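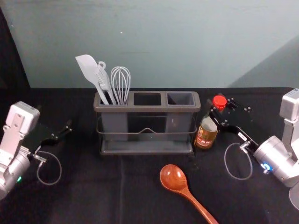 Two-arm cell, utensil station. Caddy, sauce bottle and wooden spoon on black cloth.

**Riltow kitchen line – workplace check, cell 4**
July 9, 2019. Form 171

- [x] Wrist housings and mounting screws. *No looseness by hand.*
- [x] Status lights readable from the operator's side. *Left green, right blue. Color key still missing from the wall.*
- [ ] Gripper cables. *Both hang in a loop below the gripper. Clip before next shift.*
- [ ] Glass near grippers. *Red-capped bottle. Ask Wurell for a plastic one.*
- [x] Stop button reached from standing position.
- [ ] Cloth. *Creased at the front – tape down.*

**Staff changes**

- [x] Hand sorting ended in May. Four sorters moved to loading and fault clearing.
- [ ] Fault clearing training. *Two of the four signed off.*
- [ ] Break cover. *One person now watches two cells. Staff report more eye strain, less wrist pain. Raise with Drimham office.*

Open items to be closed before restart.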